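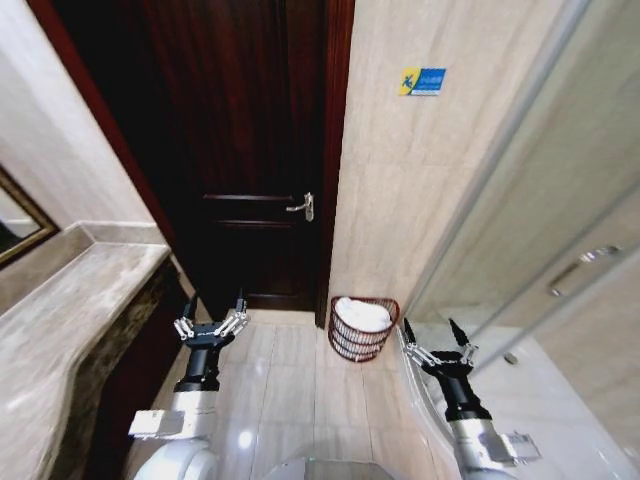

Chapter 4
Wood and the Weather Indoors

Every house has its own weather. We tend to think of weather as something that stops at the front step, but the air in a kitchen in the evening is a different climate from the air in a spare bedroom, and the materials a house is made of feel those changes all day long. Stone and tile hardly seem to care. Wood cares a great deal. Think of a bathroom where a mahogany-colored door stands next to a wall of large beige tiles with a marble look. The two surfaces share the same steam every time somebody runs a hot shower, and yet they answer it in very different ways, and the molded panel in the lower half of a door like that is (as we will see a little later on) one of the cleverest answers carpenters ever came up with. In this chapter we are going to spend a good long while on a simple question: why does wood move, and what have people learned to do about it?

You already know more about this than you may think. If you have ever lived in an old house, you have probably met a drawer that glides in winter and has to be fought with in July. You may have heard a floor tick and pop on the first cold night that the furnace comes on. I grew up with a pantry door that my grandmother called the barometer, and she would give it a push with her hip in the morning before deciding whether to hang out the wash. She was right more often than the radio was!

4.1 Where the water is

A living tree is full of water, and a freshly cut log can be astonishingly heavy on account of it. Some of that water sits loose in the hollow parts of the cells, a bit like water in a bundle of drinking straws. We call this free water. The rest is held inside the cell walls themselves, and we call that bound water. When a board dries, the free water leaves first, and the board gets lighter but stays the same size. Only when the bound water begins to leave do the cell walls draw in and the board start to shrink.

The point where the free water is gone and the walls are still full has a name, the fiber saturation point, and you will want to remember it. Above it, changes in moisture do very little to the size of a board. Below it, every change counts, and nearly all the wood in a heated house lives below it for its whole working life.

Wood also shrinks unevenly. Along the length of the grain it hardly moves at all. Across the grain it moves quite a lot, and it moves most of all in the direction that follows the growth rings around the trunk. A wide board is therefore a restless thing, while a long narrow one is fairly well behaved.

4.2 The Mastham boards

A small teaching workshop in Mastham kept a record that I am very fond of. Over one full heating season the students there measured 36 boards, all planed to a width of 352 millimeters, and hung them in different rooms of the building. They ended up with 522 readings in a green notebook, written in several hands and with a fair number of tea stains, and we will borrow from it in the exercises. The boards in the boiler room were the narrowest by April. The ones in the washroom wandered back and forth so much that the students took to arguing over whether the ruler was at fault.

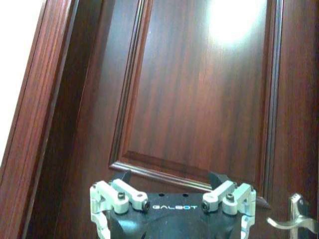 Ingegerd Tveit, reading an early draft of this chapter, wrote in the margin that I had made varnish sound like a raincoat, and that she would call it a slow gate: water vapor still gets through, only it takes its time, so a short burst of steam does little while a damp month does plenty. I think her gate is the better picture and I have used it ever since. She added that the top and bottom edges of a door are the places to check, as painters in a hurry like to skip them, and bare end grain drinks up moisture faster than any other surface.

4.3 A panel that floats

Now we can come back to the panel. Suppose you wanted to make a door out of wide boards glued edge to edge. All of that movement across the grain would add up, and the door would bind in summer and leave a gap in winter. In traditional frame and panel work, the outer frame is made of fairly narrow pieces, and the wide panel sits in a groove with a little room on each side and no glue at all.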